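How to get started with the Karkard sorting kit from Danow

I've had the Karkard kit for a good while now, and I keep getting the same emails about it, so I'm writing the whole setup down in one place. If you just ordered one (or you're sitting there wondering if you should), grab a coffee and read through this before you open anything!

First, what you get. The kit is an add-on package from Danow for a two-armed robot you already have. It doesn't include the robot. You get the software license, a set of mounts for the wrist cameras, a divided tray, and a printed guide that is way too short. I paid $900 for mine. The Bruklow bundle is $270 cheaper but it skips the wrist mounts, and I'd say those mounts are half the reason to buy the thing.

Step 1. Set up your table. You want one you can walk all the way around. Put the tray on the robot's left and keep it there, and I mean really keep it there. I moved mine a couple of inches one evening and spent the next morning wondering why every reach was off.

Step 2. Mount the wrist cameras. Tighten the bracket by hand first, plug in the cable, then swing the arm through its full range before you do the last turn of the screw. Leave more slack than looks right. My first cable popped out on the very first big reach – lesson learned.

Step 3. Run the hand check. Open the Karkard app, pick Hands, and let it open and close each finger once. It takes 33 seconds per hand. If a finger shows up yellow, run it again before you panic. Mine did that twice and has been fine ever since.

Step 4. Teach the slots. You guide the hand over the tray and tap Save at each position. Go slow! The guide says you can rush this part and fix it later, and you can, but fixing it later took me longer than doing the whole tray over.

Step 5. Record some practice runs. The app wants around 400 before it will build you a model, which sounds awful, but they're short and you can split them up over a few days. Keep a laptop on the same table so you can check each recording as it comes in. Save your work between batches, too.
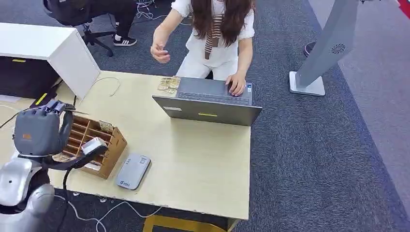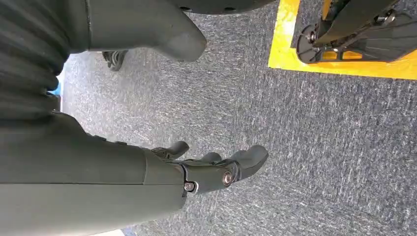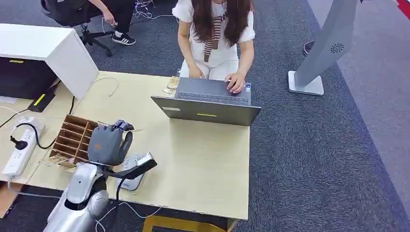
Two from the head camera, with a wrist view in the middle.

Step 6. Build and test. Hit Build at the end of the day and let it run overnight. The next morning, start at the slowest speed with your hand near the stop button. I stayed on slow for a full week and I'd do it again.

A few gripes, because there are always some. The app logs me out constantly. Flat, thin things are a lot harder to pick up than chunky ones, and the guide barely mentions it. And support was slow back in June, though they've gotten better since the last update.

I also tried the Benedetti kit for comparison. Nicer app, no question, but the slot teaching is clumsy and you can't redo a single position without starting the tray from scratch. I sent it back and kept the Karkard. If Danow ever puts out a longer cable for the wrist mounts, I'm buying two.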